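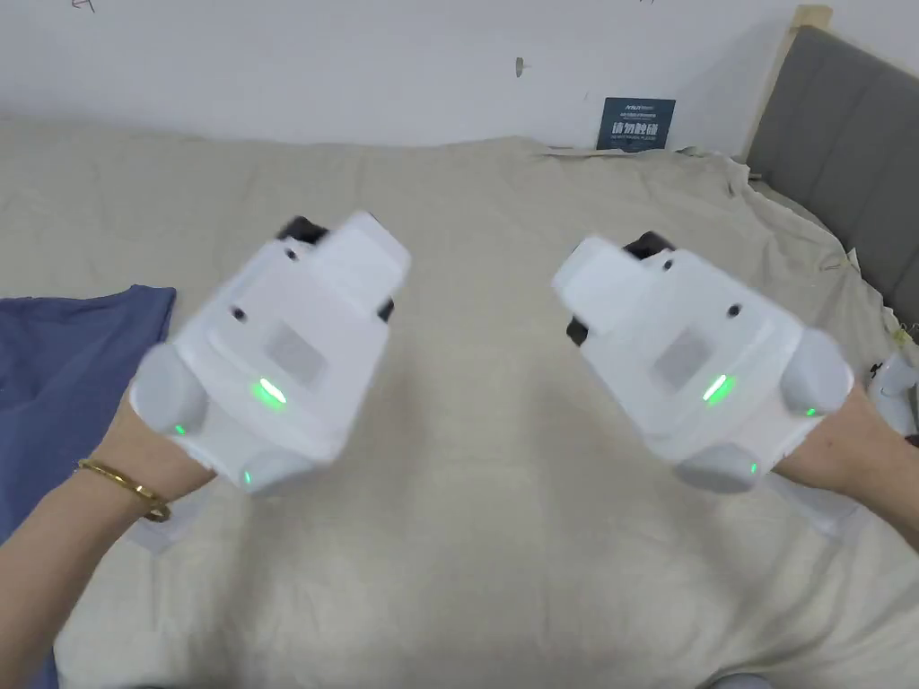 ## Wanted: people who'll make beds and fold things with me on Fridays

Hello! I'm Vasanthi, and I run the linen side of Zaden, a small outfit that looks after holiday flats. We've taken on the Murakami building from December and I need a couple more pairs of hands – ideally ones that don't mind a fitted sheet.

The work is what you'd guess. You strip the bed, put a clean sheet on, pull it smooth right up to the headboard and fold whatever is going back in the cupboard. Towels go in thirds, then in half. I'm fussy about corners (sorry in advance) but I'll happily show you my way as many times as you like, and if yours is quicker I'll pinch it.

Most of the bedrooms are on the small side, so you'll be shuffling round the bed sideways now and then. The upholstered headboards need a soft brush down the stitching, where the fluff collects. It's oddly satisfying!

You don't need to have done this for a living. If you've kept a spare room going for visiting relatives you'll be fine. I'd like you to be comfortable on your feet for 3 hours, all right with stairs (the lift at Murakami is tiny and usually full of somebody's shopping) and able to start at 9 in the morning.

Pay is £141 for the Friday, which covers both buildings, and there's a proper sit-down lunch in between. Bus fares paid on top. We use Cokine washing powder throughout, so do say if scented stuff bothers your skin and I'll keep you on the towels from the other laundry.

To put your name down, ring the office and ask for me or Fidel Ledesma, extension 820. Fidel does the rota and will want to know which weeks you can't do. A couple of lines about yourself by post is fine too – no CV needed, and please don't send me 200 words on your passion for pillowcases.

Vasanthi Jayasinghe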